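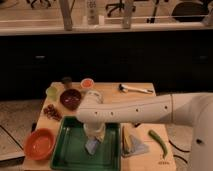

**Slides 1-2. Opening. Two minutes, no more.**

Say who I am and that I run Plukness, the kitchen lending library in the old bank building on Votus Street. People in the back may not have heard of it. Ask for hands: who owns a stockpot they used less than twice last year? Wait for the hands. Don't comment on how many.

Then go straight to what we do. You pay 10 dollars a year. You borrow kitchen things for 14 days. You bring them back clean. Everything else in this talk is detail about those three sentences.

**Slide 3. How it started**

We opened with 42 items on two bookshelves. Most came out of my own cabinets and Rocío Carrasco's garage. Her mother had run a catering business and the garage still had the roasting pans, the cake stands and a fish kettle that we still lend out every December.

Last year we made 3,624 loans. Put the number up and let people read it. Somebody will ask if that includes renewals. It does. I'd like to split them out but the software we use counts a renewal as a new loan, and I haven't found a way around that.

**Slide 4. What people borrow**

Say this slowly because it surprises other libraries that call us for advice. The expensive things are not the busiest. The stand mixer goes out a lot, but the top of the list is:

- springform cake pans
- large serving platters
- the pasta machine
- canning kettles (late summer only)
- folding tables

The folding tables aren't kitchen items. We got tired of people asking and bought four.

Things that hardly move: fondue sets, bread machines, anything shaped like a holiday. We have turned down so many fondue sets. If you start a library like this, write the fondue policy first.

(Pause for the laugh if there is one. Move on if there isn't.)

**Slide 5. Taking donations**

This is the part I got wrong and I want to spend some time on it.

For the first year we took everything. I thought saying no would put people off. We ended up with a back room of single lids, scratched nonstick and plates in sets of three. Sorting that room took Rocío and me most of March. We could have been open those hours.

Now we have a donation sheet. It is one page and it says:

1. Does it have all its parts?
2. Can it be washed by hand or in a regular dishwasher?
3. Would you lend it to a neighbor the way it is right now?
4. Do we already have two?

If the answer to number four is yes, we thank the person and send them to the thrift store. I keep the thrift store's hours taped to the desk so I can hand the person a next step. That made the conversation much easier.

We don't take scratched nonstick, knives over the counter, or pressure cookers without a manual. Knives come in by appointment and get wrapped. One bad afternoon with a paper bag was enough.

**Slide 6. Cleaning**

Expect this to be the slide where people take pictures.

Borrowers wash before they return. We check each thing at the desk while the person is standing there. If it isn't clean, it goes back across the desk, politely. We used to take it and wash it ourselves, and the sink was always full.

We check three spots: under the rim, around the handle rivets, inside any spout. Give people the Kaijage story here if we're on time. The Kaijage family borrowed our big coffee urn for a wedding and it came back cleaner than we lent it, with a card taped to the lid listing how they did it. White vinegar, one full cycle, two cycles of plain water, lid off overnight. We copied the card and it now goes out with the urn every time.

Cloths and linens: we lend tablecloths and napkins. We do not lend dish towels anymore. They came back stained or didn't come back, and they are cheap enough that people didn't see them as something to return. Table linens do fine. The plain ones from Kotton have lasted best for us, mostly because they can take a hot wash. Label them at the hem with laundry marker. Iron-on labels fell off ours in a month.

**Slide 7. Late returns and breakage**

No late fees. We send a text on day 12 and another on day 15. After that I call. A call works almost every time, and usually the story is that the thing is in the trunk of the car.

Breakage: the membership covers one broken item under a set value. After that we ask the person to replace it with something similar. Doesn't have to match. We wrote "similar" on purpose, since matching a bowl from a set made in 1980 is nobody's idea of a good weekend.

Keep a notebook of what breaks. Ours showed that glass casserole lids were going at twice the rate of anything else. We put them in padded bags made from old moving blankets and the problem mostly went away.

**Slide 8. The room**

Short slide. Show the floor plan.

- Heavy things at waist height. Not on the floor, not overhead.
- One table that stays clear for check-in. We lose this fight weekly.
- Hooks beat shelves for anything with a handle.
- A scale by the door for people who walked or took the bus and want to know what they're about to carry.

The scale was Rocío's idea. I thought it was silly and I was wrong. The fish kettle is a lot heavier than it looks.

**Slide 9. Money**

Be direct. Memberships don't cover rent. They cover supplies, the phone and replacing what wears out. The rent is covered by a yearly supper and by a deal with the building owner, who gets the front room for meetings two evenings a month.

If someone asks how to get a deal like that: we asked three owners. The first two said no. Bring a floor plan and proof of insurance to the first meeting. We didn't bring insurance papers to the first two.

**Slide 10. If you want to start one**

Start smaller than you think. Two shelves, open one evening a week. Use a paper ledger until it hurts, then pay for software. Pick your loan period early and leave it alone. We changed ours from one week to two in the middle of a canning season and confused everybody, including me.

Talk to your library first. Ours gave us their old card catalog and a lot of advice about overdue notices. The card catalog holds cookie cutters now, one shape to a drawer.

**Slide 11. Questions**

Leave 15 minutes. Likely ones:

- *Insurance?* General liability through the building, plus a rider for the lending. Ask for the word "rider."
- *Can I borrow if I live outside town?* Yes. Same price.
- *Electrical items?* Cord check at every return. Frayed cord means it's out of circulation that day.
- *Do you lend to restaurants?* No. We tried it once. The sheet pans came back bent.
- *Canning gear and safety?* We lend the kettle and the rack. We hand out the extension office booklet and we don't give recipes ourselves.

Donation sheet copies are in the blue folder. Put them by the door before I start, not after. Last time I forgot and had to mail them.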